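Saturday Morning With the Sarndale Robot Arm Club
2022-01-22

I got to the library's back room early, and Eylül Aksoy was already bent over a laptop, waving me in with a screwdriver.

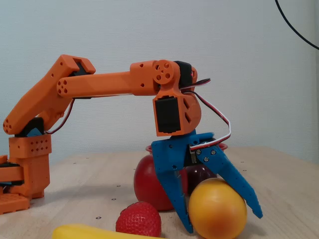 "Printing it was the easy bit"

Eylül is 13 and has been in the club since March. Their arm is orange with a blue gripper (the fingers were her job!), and the task this term is sorting fruit. I asked why fruit.

"Blocks are boring," she said. "A plum rolls. A strawberry squishes. You have to think about how hard you're closing."

She printed 11 versions of the fingers before she got a pair she liked, and she keeps the rejects in a shoebox. I asked to see them, of course, and we lost a good ten minutes to that shoebox.

Wires, wires, wires

What about the servos? She groaned. "The wrist wires need slack or they yank when it turns. I redid them twice."

The club's next stop is the Van der Linden Cup, where 48 teams are signed up. Is she nervous? "A little. Mostly I want to see everybody else's grippers."

Then she went back to her laptop, and I went to find coffee.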